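Malte Eichhorn was eating a late breakfast on Sunday when the letter from Kröger arrived by courier. It ran to 80 pages and asked his newsletter, Trudimard, to withdraw a series of articles on the company's parking meter contracts.

"I read the first six pages standing up," he said. "Then I called my editor."

Kröger says the articles wrongly suggested it won the Floltov contract through a friend on the town council. Eichhorn says he never wrote that. His series reported that the town paid 1,380 euros per meter, and that a rival bidder, Bramo, had offered a lower price.
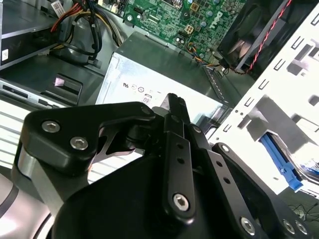 "The price is in the council minutes," he said. "Anyone can go and ask for them. What I didn't have was the scoring sheet, and I said so in the second article."

He does admit to one mistake. An early version gave the number of meters as 395 when that figure covered only the old town. It was corrected the same evening – with a note at the bottom of the page, which he now thinks should have been at the top.

His editor, Helmut Görtz, was less patient with the letter. "They list every sentence that has their name in it," Görtz said. "Some of those are quotes from their own press release. I can't retract a press release."

Trudimard has asked a lawyer to go through the claims. Görtz would not say what that will cost, only that the newsletter has no insurance for it. The articles are staying online for now.
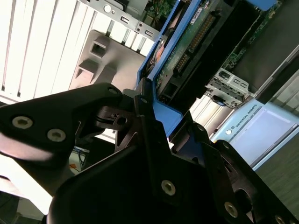 Equipment at work on a computer part.

Eichhorn is still covering the council. He expects the scoring sheet in July, if his records request goes through.

"I'd like to see it either way," he said. "If it shows they had the best bid, I'll write that."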